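A bancada depois da mudança

Já passa das 23h e ainda há coisas por arrumar mas quero deixar isto escrito antes que me esqueça.
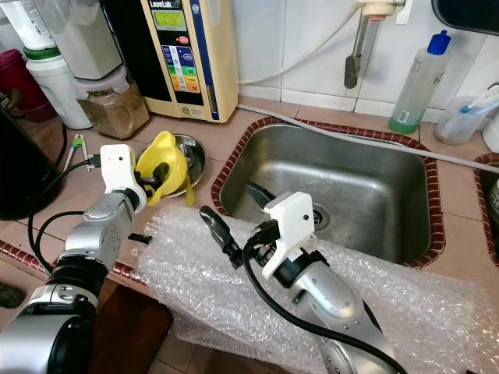 O canto do lava-loiça, com o funil amarelo e o plástico-bolha.

Então. Cozinha. Mudámos em janeiro e a cozinha foi a última divisão a ser desencaixotada, como sempre acontece cá em casa. Trinta e tal caixas ao todo (34, numerei-as a marcador) e quase metade dizia COZINHA. Não sei onde é que eu tinha isto tudo na casa antiga. A sério.

O funil amarelo é um clássico. Bico curto, pega por baixo, serve para tudo: azeite, arroz para dentro dos frascos, detergente (não tudo no mesmo dia, calma). Andei uma semana à procura dele e estava embrulhado com as tampas dos tachos. O prato redondo de inox também veio comigo, tenho-o há anos, não parte, não racha, e se cair ao chão só faz barulho. Fica sempre ali ao pé da cuba para pousar o que vai para lavar.

Os azulejos. Pois. Bege rosado na bancada, quadradinhos, e a toda a volta da cuba uma barra castanho-avermelhada com desenho. A minha irmã diz que é para arrancar tudo. Eu ao princípio também achava, agora já gosto — e arrancar azulejo custa dinheiro que não há. O que me chateia são as juntas. Passei uma tarde inteira com bicarbonato e escova de dentes velha, ficaram melhorzinhas. Melhor que isto só refazendo.

A cuba é funda, inox escovado, cabe lá a panela da sopa deitada. Isso foi metade da razão para eu dizer sim à casa, confesso. E há outra ao lado! Duas cubas. Luxo.

Plástico-bolha: não deitem fora. Eu guardo as folhas grandes inteiras e uso-as para proteger a beira da bancada quando estou a mexer em loiça pesada. Depois dobro e vai para a prateleira de cima da despensa. Comprei um rolo de 100 metros na Totusero e usei uns 70, o resto ainda está no corredor a estorvar.

O Pascal Grube, que mora no andar de baixo, deixou nos comentários do outro post que o vinagre dá cabo das juntas. Obrigado Pascal, já tinha lido tarde de mais.

Falta: forrar as gavetas, afinar a porta do armario castanho, decidir onde ficam as especiarias (24 frascos, nenhum com etiqueta). Amanhã há mais, vou dormir.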